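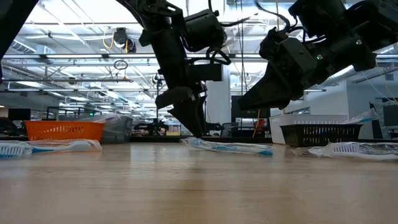 Cepillos de dientes en su envoltorio transparente, sobre la mesa, y dos brazos robóticos negros.

Metodología de la investigación cualitativa
Apuntes de la unidad 4: preparar y hacer entrevistas en el trabajo de campo

Bienvenidos otra vez a todos, y en especial a quienes siguen el curso a distancia y me mandaron esos correos tan largos (¡los leí enteros, de verdad!). En la unidad anterior nos quedamos en la pregunta de investigación, y varios me contasteis que la vuestra había cambiado ya dos o tres veces. Me alegra mucho, porque suele querer decir que habéis empezado a leer en serio. Ahora nos toca salir de la biblioteca y hablar con la gente.

1. A quién entrevistar

Casi todos los proyectos del grupo tratan de cómo se enseña religión en la escuela, así que la tentación natural es escribir primero a los directores de centro. Escribidles, claro que sí, pero guardad sitio para el maestro que lleva veinte años con los pequeños, para la madre que prepara las fiestas, para la persona que traduce los manuales. Kauko Seppälä, en su tesis sobre las escuelas rurales de Royer, envió 188 cartas de presentación y acabó haciendo 38 entrevistas. Cuando lo cuento en clase siempre hay alguien que pone cara de susto, y yo siempre respondo lo mismo: con 38 conversaciones bien hechas se escribe una tesis estupenda.

Llevad un registro de contactos desde el primer correo. Una hoja sencilla con la fecha, la persona, quién os la recomendó y qué respondió es suficiente. En el capítulo de método tendréis que explicar cómo se formó la muestra, y reconstruirlo de memoria un año después es un suplicio (lo digo con conocimiento de causa).

2. El guion

Preparad entre ocho y diez preguntas abiertas, ordenadas de lo cotidiano a lo delicado. Una buena entrada es pedir que os cuenten una clase concreta: «¿Cómo fue la última vez que explicó una fiesta de otra tradición?». Funciona mucho mejor que preguntar por la tolerancia en abstracto, que invita a contestar con el discurso oficial del centro.

Probad el guion con un compañero antes de usarlo. Hongjun Shao, que cursó esta asignatura hace unos años, descubrió en el ensayo que cuatro de sus preguntas eran en el fondo la misma. Nos ha dejado su versión final en la carpeta Etik, junto con el modelo de consentimiento informado.

3. El consentimiento

Se entrega por escrito, en la lengua de la persona entrevistada, y se comenta en voz alta antes de grabar. Aclarad quién oirá la grabación, cuánto tiempo se conserva y cómo se puede retirar la participación. Si alguien prefiere que no se le grabe, tomad notas y completadlas esa misma tarde, con un té al lado si hace falta.

4. Transcribir y ordenar

Calculad entre cinco y seis horas de transcripción por cada hora de conversación, y más si hay cambios de lengua. Las transcripciones de Seppälä ocupaban 1670 páginas, que codificó a mano con lápices de colores. Vosotros podéis usar Fliltora, instalado en los ordenadores del aula, aunque os recomiendo codificar las dos primeras entrevistas en papel.

Lecturas

Obligatoria: Seppälä, «La escuela y el calendario», capítulo 2 y anexo metodológico (página 279 y siguientes).
Optativa: los cuadernos de campo de Cavby, disponibles en reprografía.

Tarea para abril

Enviadme el guion y una entrevista piloto transcrita, con una página de comentarios sobre lo que cambiaríais. Quien todavía no tenga a quién entrevistar, que me escriba sin apuro y buscamos juntos algún contacto.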